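Trustcombe whiting

Trustcombe whiting is a soft chalk block once made for rubbing onto cloth, harness leather and doorsteps, and it takes its name from the village of Trustcombe, where the trade went on in family sheds for the better part of 20 years. Chalk was dug in July, when the pit was easiest to get into, then ground, washed and left to settle in tubs before it was pressed by hand into molds. A good block was said to need 2 washings, though the fussier makers – and there were plenty of those – gave it three or even four.

The best-known maker was Ksawery Zieliński, who learned the work at the Delorme yard and later opened a shop of his own on Prendska Lane, where customers could buy a single piece or a whole tray.

Telling one white block from another has always been a pleasant puzzle for collectors, and old price lists are not much help, as they give weights and hardly ever shapes. White on its own proves very little. A plain white cube on a dark gray mat, with soft, rounded edges like the one shown, could be any number of things, and a maker's stamp is still the surest guide.

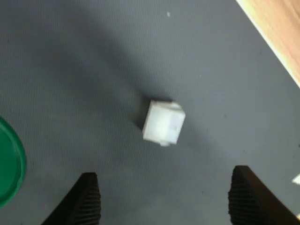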